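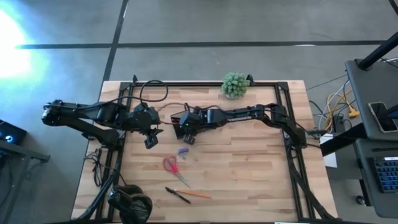

「便利になったか、と聞かれると困るんですよ」

Nesma Abdel Hamid(ネスマ・アブデル・ハミド)さんは、コーヒーに口をつける前からそう切り出した。オフィス用品の仕分けとセット組みを請け負うFilali(フィラリ)で、卓上作業の班をまとめて15年になる。同社は12月から、Turkstead(タークステッド)の双腕ロボットを試験的に使っている。ペンや鉛筆、はさみといった小物をつかみ、決まった場所へ移す作業を覚えさせるのが当面の目標だという。

会社の説明資料には「単純作業からの解放」とある。ネスマさんはこの言葉が好きではない。

「鉛筆をそろえるのが単純だと思っているのは、そろえたことのない人です。芯の先がどっちを向いているか、消しゴムが欠けていないか、手に取った瞬間に見ている。うちの班はそれで給料をもらってきたんです」

導入を決めたのは業務改善担当のHarish Nautiyal(ハリシュ・ナウティヤル)さんだ。応募が減り続けていて、このままでは繁忙期の注文を断ることになる、と彼は話す。人を減らすためではないのか。そう尋ねると、少し間があった。

「現時点で減らす計画はありません。ただ、辞めた人の補充をするかどうかは、別の話になります」

別の話、という言い方が引っかかった。班にはかつて42人がいた。補充が止まれば、計画などなくても人数は減っていく。この点をもう一度聞いたが、返ってきたのは「状況を見ながら」という答えだった。
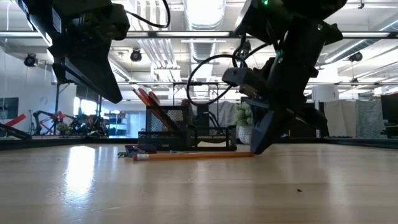

鉛筆の先端のすぐ脇まで下りた右腕のグリッパー。奥は卓上整理用のメッシュスタンドと鉢植え

現場の仕事はすでに変わり始めている。Chanida Wannasri(チャニダ・ワンナシ)さんは、以前はセット組みの担当だった。いまは一日の大半を、ロボットの前に物を並べ、動きを確かめ、また並べ直すことに使う。

「最初の週は面白かったです。でも、自分の手で仕上げたものが一つもない日があるんですよ。夕方、何をしたのか聞かれても、置いて、見て、戻しました、としか言えない」

記録された試行は3806回にのぼる。この数字は社内報にも大きく載った。では、そのうち何回が実際の出荷に使える出来だったのか。ハリシュさんは「成功の定義によります」と言い、具体的な数は挙げなかった。試行の回数は努力の量を示すが、仕事の質については何も教えてくれない。チャニダさんも同じことを感じているらしく、社内報は読まずに机の引き出しに入れたままだそうだ。

待遇の問題も残っている。並べ方のこつや、つかみにくい品物の見分け方は、班の人たちが長年かけて身につけたものだ。それを機械に移す手伝いをしても、手当は付かない。従業員側の窓口を務めるMoataz Benmoussa(モアタズ・ベンムッサ)さんは、会社に文書で説明を求めた。

「教える仕事には教える仕事の値段があるはずです。外から講師を呼べば払うでしょう。なぜ自分のところの人間なら無料なのか」

回答はまだ届いていない。

良い面はないのか、とネスマさんにあらためて聞いた。彼女は右の手首をさすりながら考えた。一日に200セットを組む時期には、湿布なしで眠れない夜もあったという。

「重複の多い注文を向こうがやってくれるなら、それは助かります。手首は正直ですから。でも、楽になった分の時間をどうするのか、誰が決めるんでしょうね。今のところ、私には聞かれていません」

会社は試験の範囲を広げ、Prerkholm(プレルクホルム)の倉庫にも同じ設備を置く方向で検討している。班への説明会は開く予定だが、日取りは未定とのこと。ネスマさんは質問を書いた紙を用意していて、一行目は補充の件だと教えてくれた。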